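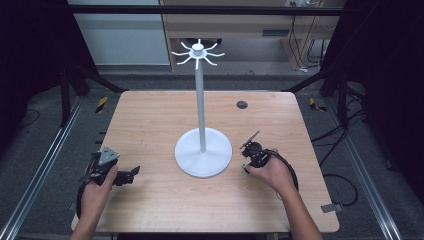
Doneo review: a bill tracker for people who yell at their statehouse

17/10/2018

4 min read

I have been following state legislation as a hobby for longer than I'd like to admit (my wife has other words for it), and for most of that time my system was a pile of bookmarks and a spreadsheet with terrible column names. So when a reader named Oddur Kárason emailed to ask what I thought of Doneo, I signed up that same night and then used it through a whole special session before writing a word.

Doneo is a website with a phone app attached. You pick your state, type in the subjects you care about, and it pulls every bill that matches and tells you when something happens to it. It costs $3 a month. There's a free version too, but it only lets you follow one bill at a time, and if you're the kind of person who would install this thing you're going to blow past that before breakfast.

The first search I ran was for property tax, and it gave me 263 bills. Two hundred and sixty-three! A lot of those were resolutions honoring somebody's retirement where the words "property" and "tax" both happened to show up, so the matching is a little dumb. You can narrow it by chamber, by sponsor and by how far along the bill is, and once I did that I had a list I could read with one cup of coffee.

What I love is the amendment view. It puts the old text and the new text side by side and colors in the changes, and if you've ever tried to work out what a line like "strike 'shall' and insert 'may'" does to a bill you know how much squinting that saves. I caught a change to our county road money this way — one word, added late in the evening, and it moved the whole decision from the county board to the state. I called my representative's office about it the next morning and the young man who answered hadn't seen it yet. I will be dining out on that for a while.

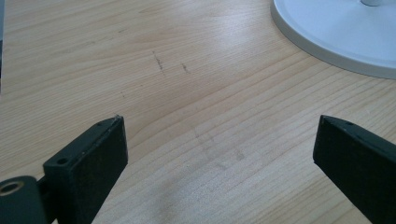

Fine grain on a light wood tabletop.

Now the grumbling. The alerts are way too much. Out of the box it pings you for every committee referral, every new co-sponsor and every fixed typo, and I had 100 of them waiting after one long weekend. You can turn them down, but the setting is buried under "Account" and then "Delivery," and it went back to the default twice on me after updates. I wrote to support and got a nice answer, though no fix so far.

The other thing that bugs me is the vote pages. They give you the totals right away, but the name-by-name roll call can lag by a couple of days. That's the part I want most! I don't need to know that a bill passed, I can get that from the radio. I want to know how my own guy voted while I'm still mad.

I tried Zuvness for comparison, and it's prettier, with a big map and little faces for all the members. It has no amendment view at all, though, and it costs a good deal more. If you mainly want to know who represents you and how to reach them, it's fine. I canceled after the trial.

I'm keeping Doneo at least through March, when our regular session gets ugly. If they fix the roll calls before then I'll come back and bump my rating up. For now it's four stars out of five, and please, go turn off the co-sponsor alerts first.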